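Tea, eels and 169 verses: an afternoon with Grethe Snorradóttir

11/27/22

I had been told to bring biscuits. "Not the fancy ones," Grethe Snorradóttir had said on the phone, "the plain ones, because they have to go in the tea and come out again." So I turned up in Heddale on a wet afternoon with two packets of plain ones in my coat pocket, and I was let in by her neighbour Tarun Agarwal, who had seen me going up and down the wrong side of the street.

If you sing at all, or if you've ever been stuck in the corner of a pub with people who do, you may know Grethe's name already. She has been collecting ballads since she was a girl, first from her grandmother and then from anyone who would stand still. Her notebooks hold 430 songs, most of them in her own slanting pencil, and the longest runs to 169 verses. I asked her if she had ever sung that one right through.

"Twice," she said. "Once at a wedding, and they were very good about it. The second time was in a car."

The one with 169 verses is about a drowned man and an eel, and I won't spoil it for you (I couldn't, I lost the thread somewhere around the second brother). What I did want to know was how you keep a thing like that in your head. Grethe pulled a face at the question, as if I'd asked how she kept her feet on.

"You don't keep the words. You keep the road. You know there's a gate and then a bridge and then the sister comes out of the house, and when you get to the sister, well, she's got to say something, hasn't she? My grandmother never sang it the same two years running. She'd have been furious if you told her so."

I'd expected her to be strict about versions, I have to say. A lot of collectors are! But she told me a long story about Þórarinn Ketilsson, who she used to travel with in the summers, and who wrote to her every August for years to complain that she'd put the wrong tune to a herding song. He had it from a fisherman and she had it from the fisherman's aunt. They never did settle it.

"I've still got the letters. They're ruder than you'd think. He was right about the third line, mind you, and I did tell him that, but I waited until Christmas."

By now we were well into the second packet. Tarun had stayed on, sitting sideways on the piano stool, and it came out that he'd learned nine of the songs himself just from hearing her through the wall. He sang a bit of one for me, a short thing about a cow, very softly and with his eyes on the carpet. Grethe joined in on the last line a good third above him and I don't mind telling you I had to look out of the window for a moment.

I asked whether she worried about who would have the notebooks next. She has had offers. Ewurabena Essien, who teaches singing over in Akande and comes most months with a recorder, has already typed up the early books, and there's talk of printing 2,000 copies of a selection if the money can be found.

"Ewurabena's good because she sings them wrong and then she asks," Grethe said. "The ones who sing them right first time, I never hear from again. I don't know what they do with them. Put them in a drawer."

And the selection? Would the eel be in it?

"All of it. I told them, you can leave out the one about the bishop, you can leave out anything you like with a shepherd in it. The eel goes in whole or I'm not signing."

She wanted to know then what I was going to write, and I said I'd probably put in the biscuits. She said I should put in that she's looking for the end of a lullaby. She has four verses, beginning with a lamp and a grey horse, and she's certain there was a fifth, in which the horse comes home. Her grandmother hummed it and wouldn't give her the words. If any reader knows it, even a line, please write in and I'll pass it on.

I missed the early bus and caught the later one with the herding song going round my head. Fisherman's tune, I'm afraid. Sorry, Grethe.
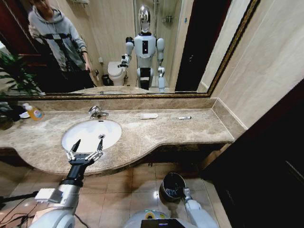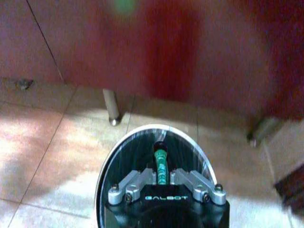
First picture: the big mirror over the marble counter. Second: the green spring, with the GALBOT name just below it.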